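Trarnbridge Neighbours Help Board
Search this board... Go
Print | E-mail a friend | Share (16)

New walking shoes fit beautifully in the shop and hurt at home
Posted by Dorottya Barta, 14 Feb 2026

Hello everyone, and sorry in advance if this has come up before, I did try the search box. I turned 78 last year and my daughter talked me into a proper pair of walking shoes so we could do the river path together. I tried them on at Hegyi in the arcade, walked up and down on the carpet, and they felt like slippers. The young man was very patient with me and I went home quite pleased with myself.

Well, by the time I'd been to the library and back in them my left little toe was throbbing, and my right heel slides up and down on every step. I've worn the same size for as long as I can remember. I paid $90 for them, and I've only worn them outside the once. Should I put up with it and let them soften, or try thicker socks, or go back and make a fuss? My neighbour swears by stuffing them with damp newspaper, but I don't fancy that near new leather.

Nandini Rodrigues

Oh Dorottya, you poor thing! I fitted shoes for 16 years before I retired, so please forgive the long answer. First of all, feet change. They spread and get longer as we get older, and most people who came in to see me were wearing the size they'd been measured for decades earlier. Ask to have both feet measured, standing up, late in the afternoon when they've swelled a little, and buy for the bigger one. 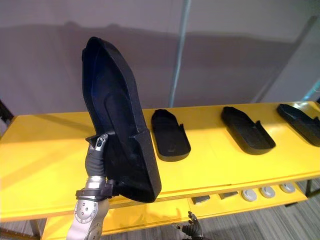
A shoe-shaped tray with a rounded toe, a raised rim and a squared-off heel.

The other thing is that length is only part of it. Two shoes with the same number inside can be quite different across the toes, and a squashed little toe nearly always means you want a wider fitting – a longer shoe will only make that heel slip worse. Take the insole out if it lifts and stand on it in your socks. If your toes hang over the side, the shoe is too narrow for you, and no amount of wearing in will make it right.

For the heel, have a go at using the very top eyelets. Thread each lace end back into the top hole on its own side so it makes a small loop, cross the laces over through the loops, then pull down and tie. I had customers come back just to say thank you for that one! 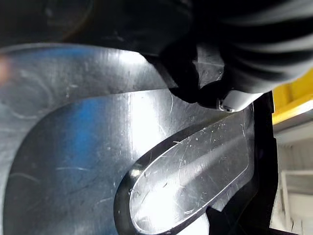 I'd go back to the shop sooner rather than later, too. Give the soles a wipe, bring your receipt, and tell them just what you've told us. I can't promise they'll swap a pair that's been outdoors, but a decent shop would often sooner have you happy, and the worst they can say is no. Bring the socks you plan to walk in, and have a cup of tea first so you're not rushed.

12 people found this helpful | Comment

Kagiso Ngcobo

thick socks. worked for me

1 comment

Kazuhiro Hattori

I wouldn't do the thick socks if the toe is already being squeezed, with respect to Kagiso. My wife tried that and had a blister before we reached the bridge. She swapped to a wide fitting in August and has been fine since, though she did have to settle for the navy. Please leave the newspaper alone as well. If the toe is still sore after a few days out of those shoes, it's worth having the chemist or your doctor look at it, especially if you have diabetes or poor feeling in your feet.

The river path is still muddy past the second gate, by the way, so go the other direction for now.

Share | Print | E-mail a friend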